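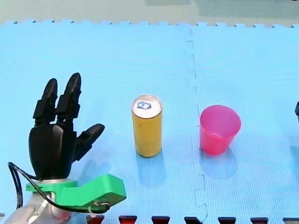
Why do we have ten fingers and not twelve, a reader in Siketstead wants to know, and did people always count in tens? Good question! I love this one, so get comfy.

Most of us have ten fingers (if you count thumbs, and I do). Long ago, when someone wanted to keep track of goats, fingers were the handiest thing going. One goat, one finger. When you ran out, you made a scratch on a stick and started again. So our numbers come in bunches of ten, and lots of people think fingers are the reason.

Look at a big number like 3,067. It means three thousands, no hundreds, six tens and seven ones. That nought is doing a proper job, you know. Take it away and you've got 367, and a lot of goats have gone missing!

But not everybody used tens. The Maya people counted in twenties, perhaps because they had toes as well. And you can reach twelve on one hand! Each finger has three bits, with a joint between them. Touch them one by one with your thumb. Four fingers, three bits each, and there's your dozen. I do it on the bus and people do look at me a bit.

As for why it's ten fingers in the first place, that goes back to animals that lived millions of years before us. Some of the very early ones with legs had eight toes on each foot. Imagine buying socks!

Try this one at tea time: how would you show 447 using only your hands? I used four fingers, then four again, then seven. My sister says that's cheating.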